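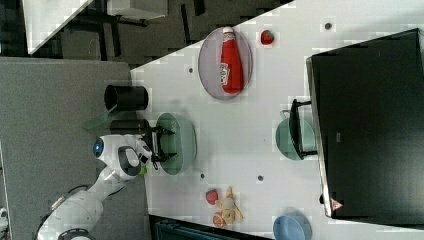 Pale green bowl on a white tabletop.

How to keep a white tabletop white

A white table makes the room lighter and goes with dishes of every color, but it shows everything. Coffee, tomato, pencil, the blue from new jeans. I have lived seven years with one white table, a Viklund that is 63 inches long, and in the first year I made almost all the mistakes which are possible. In this tutorial I write down what I do now. It is for smooth tables with a painted, lacquered or plastic surface. If yours is marble or other stone, please do not follow it, stone needs its own care and vinegar will harm it.

What you need

Two soft cloths, one for washing and one for drying
Dish soap without color
Baking soda
Rubbing alcohol
A bowl for warm water
Cotton swabs
An old plastic card, for example an expired library card

Step 1. Find out which surface you have

Look at the underside or at the edge. Lacquer is usually continued around the edge in one piece, and a plastic surface often has a thin line where the edge strip begins. If you still have the paper that came with the table, read it first, the maker knows better than me.

In every case, test each product on a place which is not visible, such as the inside of a leg. Put a drop on a cotton swab, rub lightly, and wait for ten minutes. If the swab takes white color from the table, do not use this product.

Step 2. The daily wipe

Take away the crumbs with a dry cloth before you use any water. Many people begin directly with the wet cloth, and I did also, and then the crumbs are pushed over the table and make very fine scratches. One scratch you cannot see. After some months the place where you always eat looks gray, and this gray is scratches with dirt inside.

Then put a few drops of soap in warm water, wring the cloth well, and wipe in long lines from one end to the other. Dry at once with the second cloth. Water that dries alone will leave rings, especially where the tap water is hard.

Step 3. Red and orange stains

Tomato sauce, ketchup, curry and paprika are the most difficult in my kitchen. With them the time is more important than the product. If there is a spill during the meal, stand up and take care of it then.

Lift the sauce with the plastic card, from the outside of the spot to the middle, so that it does not become larger. Wipe with soap water. If some orange shadow stays, mix baking soda with a little water until it is like toothpaste, put it on the shadow and leave it for fifteen minutes. Cover it with a small piece of wet cloth if it dries quickly. Afterwards wipe it off without pressure. Do not scrub with it, baking soda is a mild abrasive and on glossy lacquer it will make a dull place.

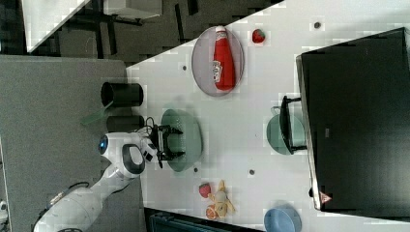 A yellow shadow from curry sometimes does not go away even after the second time. In such a case put the table near the window, if you are able to move it. The color of turmeric becomes weaker in sunlight, and mine was gone after two sunny mornings.

Step 4. Ink, marker and pencil

For pencil, a clean white eraser is enough. For ballpoint and marker, put rubbing alcohol on a cotton swab and touch only the line, turning the swab often so that you do not paint the ink back on the table. Open a window. On lacquer be very short with alcohol, a few seconds, and wipe with soap water after it.

Step 5. Gray marks from dishes

Plates and bowls with a rough ring on the bottom leave gray or dark lines, and people think the table is scratched. Usually it is the opposite, the table has taken something from the dish. Rub the line with a damp cloth and a little baking soda, very softly. To avoid the next ones, feel the bottom of your dishes with the finger. If the ring is rough, put small felt dots under a decorative bowl, or use a mat for the dishes you eat from. I use the Movari mats, which can be rolled up, but any mat with a soft back is good.

What not to use

Please leave the following in the cupboard:
Chlorine bleach, which can turn some white plastics yellow
The green side of a kitchen sponge
Powder cleaner made for pots
Nail polish remover
Furniture oil, it is for wood that is not sealed and on white it collects dust

How often

I wipe after each meal and I do the baking soda only when there is a stain. Once in a month I also wash the edges and the legs, where the hands go and where we forget to look. If your table stands in strong sun every day, turn it around in spring and in fall, so that both sides will age in the same manner.

2 comments

Guest: Thank you, the part about the rough rings helped me. I was sure that I had ruined our Tikel table and it was only from the salad bowl.

Guest: Does the paste work on a matte top too? Mine got a shiny spot after I rubbed too hard.

Related
How to wash felt pads
Hard water rings on glasses
Which mat for which table
Chairs that do not scratch the floor

Search Davow Home
Search in 532 guides
Go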